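トップ > 講義資料 > 職場と自動化 > 第4回 仕分け作業
2020年3月27日(金) 担当:マーリャ・マギ(Maarja Mägi)

第4回 仕分け作業の自動化と、そこで働く人

前回の続き。前回は搬送まで。今回は「つかんで、分けて、入れる」。返却品の仕分けを例にする。事例はファーンウッド社(Farnwood)の玩具リユース部門。時間が足りないので統計の話は次回に回す。

先に用語だけ。
・混載=種類も形もばらばらの物が一つの容器に入っている状態
・例外処理=機械が扱えなかった分を人が引き取ること
・段取り=作業前の並べ替え、容器の置き直し、など。だいたい見積もりから抜ける

混載は手ごわい。毛のあるボールと積み木とロープが隣りあっていると、どこまでが一つの物か、まずそこが問題になる。人は指先で探りながら決めている。

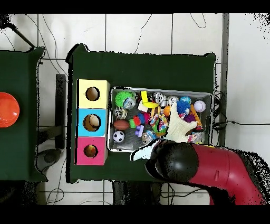
ファーンウッド、8月

聞き取りメモより。仕分け班は4人。導入前は全員が手で分けていた。導入後は2人が仕分けから離れ、段取りと例外処理に回った。人数は減っていない。ただし仕事の中身がちがう。

班長のカン・スビンではなくチェ・スビン(Su-bin Chae)さん(前回の資料、姓をまちがえてました。訂正)の話。「手は楽になった。目が疲れる」。見張る仕事が増えたということ。機械が止まるまでは手を出せない、止まったらすぐ出す。この待ち方に慣れるまでがしんどい、と。

ここで考えてほしいのは、待っている時間を誰が「労働」と数えるか。会社の日報には処理数の欄しかない。チェさんの班では一日249個と書いた日があるが、その日に何回呼ばれたかはどこにも残っていない。

やわらかい物の扱いも宿題として残っている。布は形が決まらない。水玉の布がくしゃっと盛り上がっていて、周りに缶やボールがある、というような山では、布を先にどけるか後にするかで後の手順が全部かわる。人なら迷わず布をよける(と本人たちは言う。実際は人によってばらばら)。 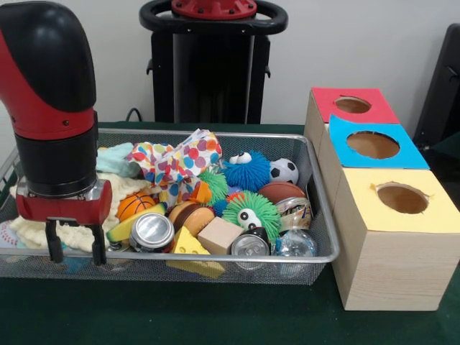 プロスティエ、8月

二つ目の事例、プロスティエ(Plostier)の作業場。物の種類はここも雑多。こちらは導入のとき、作業者に手順書を書かせた。担当はコア・サム(Khoa Sầm)さん。書いてみたら、ベテランの順番と新人の順番が合わない。どちらも「ふつうにやってるだけ」。

暗黙知の話は教科書の2章。各自読んでおくこと。要点だけ言うと、
・自動化の前に、人の手順を言葉にする工程が必ず入る
・言葉にした人の評価が上がるとは限らない
・書かれなかった手順は、あとで例外処理として戻てくる

3番目が今日いちばん大事。試験に出すかも。

入れ先の話も少し。色のついた箱に丸い穴、という形だと、分類の基準が色なのか種類なのか、箱を見ただけではわからない。基準を決めるのは人で、決めた人が異動すると理由が消える。プロスティエでは一度これで揉めた。フエ・オン(Huệ Ông)さんが基準表を壁に貼って落ち着いたが、表の更新は誰の仕事か、いまだに未定。

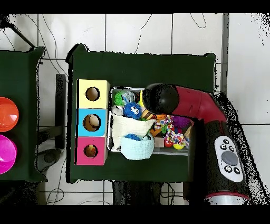 3. 技能はどこへ行くか

よくある議論は二つ。ひとつは技能がいらなくなる説。もうひとつは技能が移る説。この講義は後者寄りだが、移った先で賃金がつくかどうかは別。

チョウ・シューフェン(Shu-fen Chow)さんの報告書(配布ずみ、フラタール計画の中間まとめ)に出てくる「のぞきこみ」という言葉に注目。作業者が容器の中をのぞいて、次にどれが詰まりそうか見当をつける動作のこと。職務記述書にはない。けれど止まる回数に効いている、と班の人はみな言う。数字での裏づけはまだなし。

容器の混み具合と停止の関係は、フラタール(Flatar)の後半で調べる予定だった。聞き取りのほうが先に進んでしまい、測定は後回し。報告書の残り期間はもう半年近く。なので当面は作業者の言葉から考えるしかない。

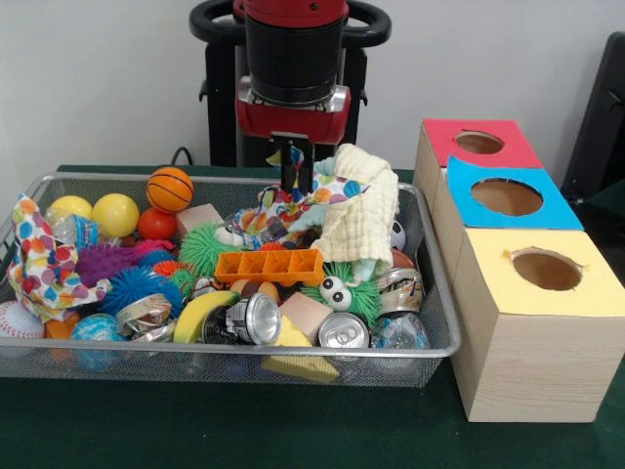
たとえば「つぶれた缶はいやだ」という発言。つぶれていない缶なら向きが読める、つぶれると一個ずつちがう。同じ「缶」という分類の中に、楽なのとそうでないのが混ざっている。日報では両方とも1個。チェさんが目が疲れると言ったのも、たぶんこのへんの見分けと関係する。報告書の該当箇所に線を引いておいてください。

あと、ブイ(Bùi)の事例は今回やる時間なし。資料だけ置いておきます。比べるポイントは、停止したとき誰が最初に容器に手を入れるのか、そのとき許可がいるのか。ブイは許可制、ファーンウッドは各自の判断。許可制のほうが安全だが待ちが長くなり、急かされるのは許可を出す側でなく待つ側、という不満が出ている。

課題(次回まで、A4で2枚以内)
自分のアルバイト先か知っている職場で、仕分けにあたる作業を一つ選ぶ。手順を書く。書けなかった部分に印をつけて、なぜ書けなかったかを考える。機械の性能の話はしなくてよいです。提出は紙で、名前を忘れずに。前回、無記名が2通ありましした。心当たりの人は申し出ること。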